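Speaker notes: Are machines ready for the packing bench?

Opening. Thank the hosts at Plalitz. State the question at once: can a two-armed machine do the small, dull jobs that fill a shift in the shop or an evening at home? The position of this office is that it can do parts of them.

Point 1. Picking up a carton is the easy part. A box has flat sides and can be held between one finger and the rest of the hand. Passing it across to a second hand is harder, as both arms must agree on where it is. 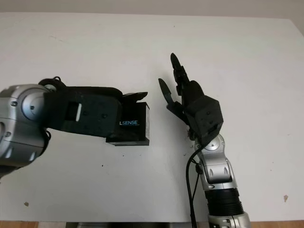
Talha Virk objected at the Latberg session that a handover is a poor test, and that a shop would pay for a machine only if it could open the carton, take out the contents and flatten the cardboard without help. The objection is fair and should be read out in full.

Point 2. The Pratis review listed 21 bench chores. Reviewers judged 2 of them ready for daily use without a person standing by. Folding, taping and peeling labels were all marked "not yet." Pause for questions on method.

Point 3. Small goods need a different grip from cartons. A compact device must be pinched by thumb and fingers, and setting it on a stand calls for care with height and angle.

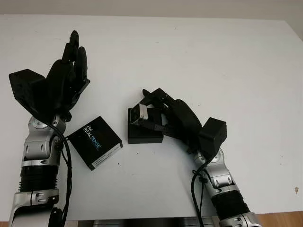 Speed must be considered as well. The El Idrissi workshop allows a trained packer 20 seconds for an item of this size, and no machine in the review met that limit. Homes may be more patient, but they are also less tidy.

Close by asking members to send their own chore lists to the office before the end of April. Leave the contact slide up during the break.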